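Home Agendas Minutes Candidate Forum Calendar Contact

Gerkville Voters' League
Minutes of the November General Meeting
7 min read

Place: Flatwood Community Hall, back room
Called to order: 6:35 p.m.
Presiding: the vice chair, in the absence of the chair
Quorum: met

1. Minutes of the previous meeting

The October minutes were approved with one correction. Under the item on yard signs, "county ordinance" should read "city ordinance." The corrected copy will be posted.

2. Purpose of the meeting

The vice chair reminded members that the League does not endorse before the filing deadline. The business of the evening was to settle the rules for the spring primary, review the ward situation, and decide on the forum. Members who are working for a campaign were asked to say so before speaking on items 4 and 5. Two members did. Both took part in discussion and did not vote on item 5.

3. Report on the Fahy ward vacancy

The elections secretary reported that the seat for the Fahy ward will be on the spring primary ballot as an open seat. The current holder has told the city clerk in writing that there will be no re-election bid. The at-large seats are also up, along with the Mivham ward seat, where the incumbent is expected to run again.

At the last primary the Fahy ward seat was decided on 628 votes cast for the top candidate, in a field of four. The elections secretary said turnout in that ward was the lowest in the city and that a small change in turnout could change the result.

A member from Fahy asked whether the new precinct lines would be in effect by spring. The elections secretary said yes. The lines were adopted over the summer and the clerk's office has mailed notices. The main change is that the blocks between the rail line and Flatwood Road move from the Mivham ward into the Fahy ward. Several members who live on those blocks said they had received no notice. The elections secretary will call the clerk's office and report back by email before the next meeting.

There was some discussion of where the Fahy precinct will vote. The elementary school has been used in the past, but parking is a problem when school is in session. The clerk has the final say. It was agreed that the League would send a letter asking for the Flatwood Community Hall to be considered. No vote was needed.

4. Endorsement rules

The rules subcommittee presented its draft, which was sent to members ahead of the meeting. The changes from the last cycle are as follows.

Questionnaire. Each candidate who wants the endorsement must return a written questionnaire. It has been cut to 12 questions. The last one was longer and several candidates returned it half finished. Answers will be posted as received, without editing.

Membership cutoff. A person must have been a member for at least 60 days before the endorsement meeting in order to vote. The draft had 90 days. A motion to change this to 60 was made and seconded. Those in favor said 90 days would shut out people who joined this fall. Those against said a shorter period makes it easier for a campaign to sign up its supporters in bulk, as happened two cycles ago. The motion carried on a show of hands.

Threshold. An endorsement needs 60 percent of votes cast. If no one reaches that on the first ballot, there is a second ballot between the top two. If no one reaches it then, the League makes no endorsement in that race. A member asked whether "no endorsement" should appear as a choice on the ballot. The subcommittee had not considered it. After discussion it was added to both ballots by common consent.

Proxy voting. Not allowed. A member asked that this be looked at again, as some older members have trouble getting out in the evening in winter. The subcommittee was asked to come back with a proposal for mail ballots in January. It will not hold up the rest of the rules.

The rules as amended were adopted.

5. At-large race

The floor was opened for information on declared and likely candidates for the at-large seats. The vice chair asked members to keep to what is public and to leave out rumors about who may be talked into running.

So far three people have filed statements of candidacy with the clerk. One has run before and lost by a small margin. One is a current member of the planning board. The third is new to city politics and has been active on bus service. A fourth person has formed an exploratory group but has not filed.

Members raised the question of slates. In the last primary a group of at-large candidates shared mailers and a campaign office, and some voters believed the League had endorsed all of them when it had endorsed one. A motion was made that the League's name may be used only in material that names the endorsed candidate alone, or that states clearly which candidates on the piece are endorsed. There was a question about how this would be enforced. The vice chair said the League can publish a correction and can withdraw an endorsement by vote, and that it has no other means. The motion carried.

A second motion, to limit endorsements to one at-large candidate, was made and then tabled until January. Members wanted to see the full field first.

6. Candidate forum

The forum will be held in the spring at the Flatwood Community Hall, main room. The date will be set after the filing deadline so that every candidate on the ballot can be invited.

Format. Opening statements of two minutes, then questions from the moderator, then questions written on cards by the audience. The cards will be sorted to drop repeats only. A member asked that cards not be screened for tone. Others disagreed and said that last time some cards were personal attacks. It was settled that two people who are not working for any campaign will sort the cards together, and that a card is set aside only if both agree.

Moderator. The forum group will look for someone from outside Gerkville. A suggestion was made to ask a retired judge or a civics teacher from another district.

Ward candidates and at-large candidates will appear in separate sessions, wards first. The Mivham ward session will go ahead even if the incumbent declines. The rule from last time stands — an empty chair will not be put on stage.

Interpretation. Members from Fahy asked for interpreters at the forum and for the questionnaire to be translated. The forum group will get prices.
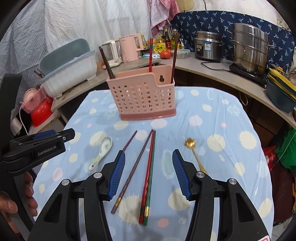
Food. The hall allows food in the back room only. It was agreed to hold a potluck at 5:30 p.m. before the forum, open to the public. Candidates may attend but may not hand out literature in that room.

7. Budget

The League has $2,000 set aside for the primary season. Hall rental for the forum and printing of the voter guide are the two largest items. The finance report proposed that the cost of interpreters come out of the same money and that the voter guide be printed in black and white to make up the difference. One member asked that the guide stay in color, since the ward map is hard to read otherwise. It was agreed to print the map page in color and the rest in black and white.

The budget was approved with that change. No money will be spent on yard signs.

8. Voter registration

The registration table at the Mivham library signed up 24 new voters during October. Almost 12 more people changed their address or party. The exact figure for changes will be given when the forms are confirmed. The table will continue on the same schedule until the holidays and start again in January.

A member reported that some renters in the Flatwood apartments believe they must register again each year. A half-page flyer will be written to explain the rules. The building manager has agreed to let it be posted in the laundry room and by the mailboxes.

Members working the table were reminded that they may not answer questions about candidates while registering voters. Questions about party registration and which primary a person can vote in should be answered from the clerk's printed sheet.

9. New business

A member proposed that the League take a position on moving city elections to even years. There was interest but not enough time. It will be on the January agenda, with background material sent out ahead.

A member asked that meetings start at 7:00 p.m. instead of 6:30 for people who work late. The vice chair will check with the hall. If there is no added charge, the January meeting will start at 7:00.

10. Action items

Elections secretary: call the clerk about precinct notices; send the letter on the Fahy polling place.
Rules subcommittee: mail ballot proposal for January.
Forum group: moderator, interpreter prices, hall booking.
Finance: revised budget sheet with the map page in color.
Registration group: flyer for the Flatwood apartments.

There is no December meeting.

Adjourned at 8:50 p.m.

Respectfully submitted,
Recording Secretary

Recent items
October General Meeting Minutes (corrected)
New Precinct Lines: Fahy and Mivham Wards
Candidate Questionnaire, Draft
How to Register to Vote in Gerkville
Endorsement Rules as Adopted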